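Cambiar el aislamiento acústico de un tabique sin tirarlo

Llevaba desde el invierno midiendo el ruido que pasa del local contiguo a mi despacho y en julio me decidí a intervenir. El tabique es de ladrillo hueco sencillo, enlucido por ambas caras. El problema estaba en la banda de la voz: se entendían frases completas sin esfuerzo.

Descarté de entrada la espuma de celdas. Absorbe reverberación dentro de la sala, pero no aporta masa y su efecto sobre la transmisión es casi nulo. La confusión entre absorber y aislar es muy frecuente en los foros y cuesta dinero.

La solución elegida fue un trasdosado autoportante: perfilería separada del ladrillo, lana mineral en la cámara y dos placas de yeso laminado con una membrana viscoelástica entre ellas. La membrana es la Guvus de gama media. Miré también la Suvarna, más pesada, pero el proveedor solo la servía en palés completos.

Detalles de montaje que conviene respetar:

Banda estanca bajo el canal inferior y también en el superior y en los montantes de arranque. Si se omite en un solo lado, la estructura queda rígidamente acoplada al forjado.

Ningún contacto entre montantes y ladrillo. Dejé un hueco continuo y lo comprobé pasando una regla fina de arriba abajo antes de cerrar.

Juntas de las dos capas contrapeadas. La primera capa también se sella, aunque no se vea.

Cajas eléctricas fuera del trasdosado. Yo tenía dos enchufes en ese paño y los llevé a la pared perpendicular. Una caja empotrada es un agujero en el aislamiento, por mucho sellador que se le ponga.

Maksym Fedoruk, que me prestó el sonómetro, insistió en medir antes de tocar nada y en repetir las posiciones exactas después. Marqué los puntos en el suelo con cinta. La fuente fue un altavoz con ruido rosa en el local vecino, fuera del horario de apertura.
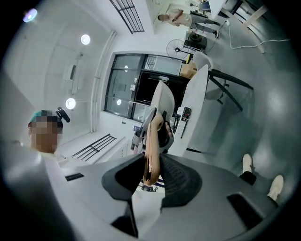

El ensayo casero no equivale a uno normalizado. No corregí por tiempo de reverberación ni por área, así que los valores absolutos sirven de poco y solo comparo el antes y el después. Con la fuente al mismo nivel, la mejora es clara a partir de los graves medios. Por debajo apenas se nota, lo esperable con una cámara tan estrecha.

El gasto total fue de 313 euros en material, membrana incluida y herramienta aparte. Perdí 55 milímetros netos de sala en el lado largo.

Queda pendiente la puerta. Hsiu-ying Shih me recomendó un burlete Karnska de doble labio y un umbral automático; el segundo obliga a rebajar la hoja - y antes quiero confirmar que el canto es macizo. Si lo es, lo montaré con la puerta sobre caballetes y volveré a medir en los mismos puntos.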